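Werkstatt-Tipps: Wenn der Arm am Gestell hängen bleibt

Mein Dekker hat im September zum dritten Mal eine Schale gegen den Rahmen gedrückt, statt daran vorbeizufahren. Kein Schaden, aber der Schreck saß! 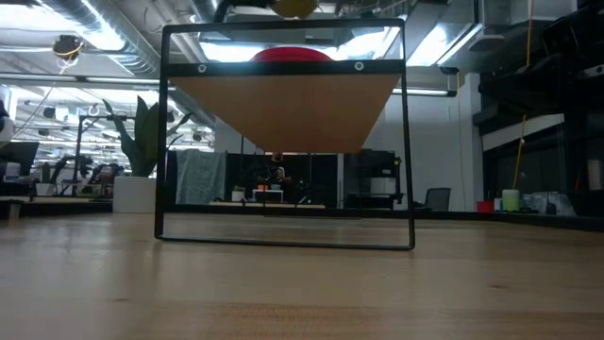 Schuld war der Nullpunkt, verrutscht um 12 mm. Seitdem prüfe ich vor jedem Start die Höhe an einem festen Punkt (bei mir einer der beiden runden Schraubenköpfe an der schwarzen Querstrebe) und fahre die ersten 3 Durchgänge ganz langsam, Hand am Notaus. 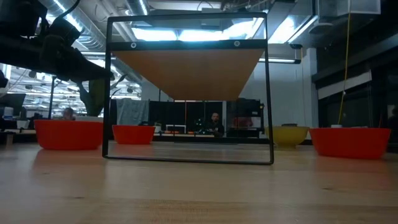

Reicht es, nach einem Anstoß einfach neu zu starten?
Lieber erst Strom weg, Greifer von Hand lösen, dann neu referenzieren. Dauert 8 Minuten.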